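Getting to Triltow

The ferry company's website promises a crossing of 59 minutes, and I would like to meet whoever was holding the watch. We had been tied up to the quay for longer than that before anyone took the rope off. Rin had finished her sandwich, then my sandwich, and had started looking at the vending machine with real interest.

Triltow is an island in the sense that there is water all the way round it, although at low tide you could make a case against. It has one road, one shop, a ruined priory and a lighthouse you can climb if you find the man with the key. The guidebook gives it half a page, and a good part of that is taken up with a warning about the buses.

We got in at teatime and walked up from the harbour with our bags, uphill the entire way, past a row of whitewashed cottages with names like Sea View and The Other Sea View. Our guesthouse was called Um. I had assumed this was a typing mistake on the booking form, but there it was on a slate by the door, and the landlady said it was short for something in a tone that closed the subject. The room had a sloping ceiling, two single beds and a framed map of a completely different island.

Next morning we did the priory. It was founded by five monks who wanted to get away from everyone, and having waited at the harbour bus stop I can report that they chose well. Most of the nave has gone, carried off over the years to build barns and, I suspect, Sea View. The cloister wall is still standing on the north side, with a lovely worn doorway that leads straight into a field of sheep. There's an information board too, so bleached by the sun that it now says only "The monks" and, a bit lower down, "herring".

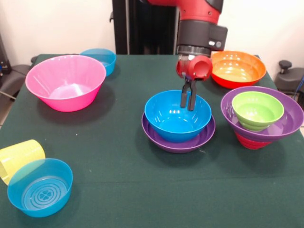

Posted by Obed Dramani
August 26, 2018
Filed under: Islands, Buses, Complaints

Rin wanted to walk out to the lighthouse after lunch, so we did, along the cliff path on the western side. It's a good path, springy turf for most of it, with one nasty scramble where a stream has eaten the steps. The wind was coming in sideways. I had bought a new waterproof for this trip and I can say with confidence that it keeps the water in.

The man with the key was in the garden of the last house, tying up beans. He looked at our boots, sighed, and led us over. It's £5 each and you leave the money in a biscuit tin. From the top you can see the mainland, the ferry (not moving) and the whole of the island laid out like a dropped glove. Rin took so many photographs that the key man went back to his beans and told us to pull the door shut behind us.

Supper was at the pub, where there was crab, or there was no crab, depending on who you asked. We had pie. Two men at the next table argued all evening about whether the bus had run in June, and if so, which direction it had gone in.

We took the early boat home, which left late. I'd go back tomorrow, sandwiches and all, though I'd pack three and hide one. Next month we're trying the walk along the old railway line on the mainland side, provided my coat has dried out by then.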